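3.2 Returns and the question of the second visit

As explained in the previous section, the four branch libraries in this study do not use the same rules for late items. Clarkstead and Priscombe stopped charging fines before our work began. Kondora and Cuesta still charge a small amount per day, and they stop lending to a member when the debt passes a fixed limit. We wanted to know if this difference changes what people do after they bring a late book back, and especially if they borrow again during the same visit.

The loan records gave us 2,193 late returns. From these we removed the items which belonged to school accounts, as a teacher often returns a whole box for many children and the date says little about any one reader. After this step 1,774 returns remained, and all the results in this section are based on them. We did not remove the returns made on a Saturday, although Barrios suggested this in an early discussion, for the reason that families come together on that day and one card is often used by several persons. We ran the comparison with and without Saturday and the direction of the result was the same.

A return was counted as "followed" when the same card was used for a new loan before closing time. This is a narrow meaning. A person who reads the newspaper for an hour, or who comes back the next morning, is not counted. We accept this limit because the library system keeps no other trace of a visit, and we did not wish to ask the staff to watch the members.

In the branches without fines, late returns were followed by a new loan more often than in the branches with fines. The difference was clear for adult fiction and for picture books. For films and music it almost disappeared. One possible reading is that the borrowers of films already come with a definite title in mind, and a small payment at the desk does not change their plan. Another is that films have a shorter loan period, so being late by a day or two is felt as normal and causes less embarrassment. Our data cannot decide between these two readings.

The interviews help a little. Members in Kondora spoke more about the moment at the desk than about the money. One mother told Uçar that she preferred to use the outside slot in the evening, "so I don't have to have the talk." Several members said something close to this. If many people avoid the desk in this way, they are also not inside the building, and they cannot borrow. The fine would then act mainly through the place where the book is given back.

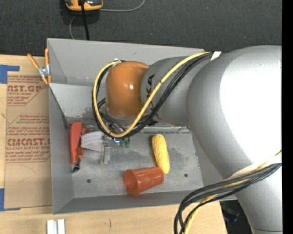
Figure 2.

For this reason we also compared the slot returns with the desk returns. The slot is marked in the records by a separate code, except in Cuesta, where both kinds of return were entered in the same way until October. We therefore left Cuesta out of this part. In the remaining three branches, the share of late items coming through the slot was highest in Kondora, the only one of the three with fines. Priscombe has its slot on the side of the car park, which makes it very easy to use, and still its share was lower.

We must be careful here. Kondora also has the shortest opening hours, and a member who works until the evening may have no other choice than the slot. Gallardo and Llorente, who coded the interviews, noted that opening hours were mentioned nearly as often as fines. A fair test would need a branch which changes its rule and keeps its hours, and we did not have such a branch during the study. Cuesta plans to end its fines, but it will extend its evening hours at the same moment, so the two effects will again be mixed.

The next section looks at members who had reached the debt limit, and who for that reason do not appear in the figures given above as new borrowers.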